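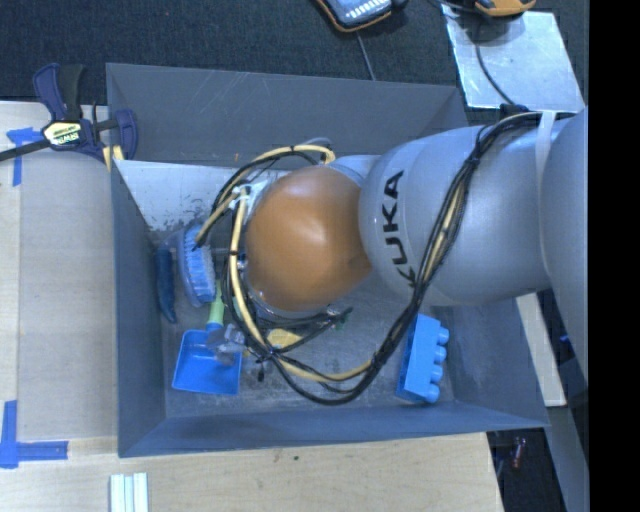

A KUKA arm reaching into a big grey bin with a well-scuffed floor.

I'd been meaning to visit Clarska for ages. It's a tiny bookbinding studio up two flights of stairs, and the woman who runs it had the kettle on before I'd got my coat off (my kind of interview!).

She started out mending hymn books at her aunt's kitchen table. "I was dreadful," she told me, laughing. "I used far too much paste and everything came out wavy. I've still got one and it won't shut."

These days she sells notebooks and albums under the name Jamiren, and takes in repairs as well. The oldest thing on her bench when I called was a recipe book dated 1812, with somebody's sums pencilled inside the cover. I wasn't allowed to touch it, and quite right too.

I asked whether she ever gets bored of sewing pages. "Never the sewing. Cutting board, yes. I put the radio on and sulk." She made 81 notebooks for the Dirkoline craft fair last October, and says she had sore thumbs until Christmas.

Her thread is linen, waxed by hand, and she's very firm about it. "People buy the cheap stuff and then wonder why it snaps. Get one decent reel and look after it."

We talked about prices too, which she hates. A plain notebook takes her most of a morning, and she still gets told it's dear. "I used to apologise. Now I just hand it over and let them open it."

Beginners can join her evening class at Akinola, starting at seven. Bring an apron and an old bone folder if you've got one. I've put my name down!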